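Kunditz hand-held grippers: ten weeks of use in a prep kitchen business
The Kunditz pair in use, one gripper in each hand, with the carrot-shaped piece on its plate.
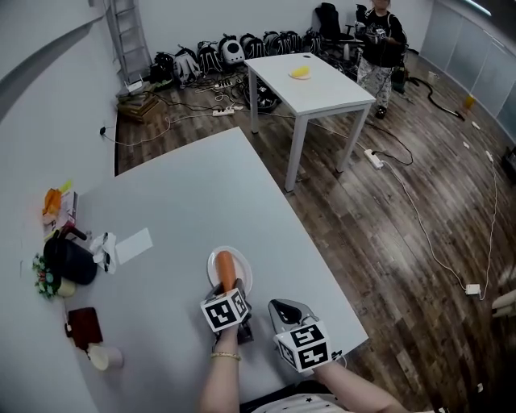
We supply plated lunches to offices from a unit in Wultance. In spring the owners decided that part of the plating line would be automated, and the firm doing it, Bakker, asked for recordings of our own staff picking and placing food. For that we bought 2 sets of the Kunditz hand-held grippers at £969 a set. I run the day shift and have used them most afternoons.

A set is a left and a right gripper. Each one carries a cube with black-and-white square patterns, which the software needs to follow the hand. You squeeze to close the jaws and let go to open them.

Grip and handling

The jaws hold firm shapes well. A play carrot can be picked up, stood on end on a plate and let go without much practice. Soft or slippery things are harder, and we gave up on sliced tomato. The grip is stiff for the first few days and loosens after that. Each gripper weighs 292 grams on our scales. That sounds light, but with your arms out over a table you notice it by the end of an hour. Two of the staff with smaller hands found the handle too wide, and there is only one size.

The cubes stick out further than you expect. They knock together when you work on a small plate, and if one is hidden behind your wrist the recording has to be done again. The software (Skekosow, included for the first year) does warn you, but only once the take is finished.

What it has meant for the staff

Recording is slow work. It takes people off the line for an hour at a time, and the line has to be covered. For the first month it wasn't, and lunches went out late. We now record after 2 pm when the orders are done, and it is paid at the normal rate.

People asked early on whether they were training their replacements. The owners have said in writing that no hours will be cut this year. They have not said anything about next year. Some of the staff like the change from standing at the belt, and one has moved over to checking recordings full time. Others would sooner be plating and have been allowed to say no.

Support

One trigger spring went in July. Kunditz sent a new one in 10 days and it was an easy job with a small screwdriver. The printed guide is poor and the online one is better.

Would I buy them again? For hard, dry items, yes. I would wait for a second handle size if your team is mixed, and I would sort out the cover for the line before the box arrives.

Score: 3 out of 5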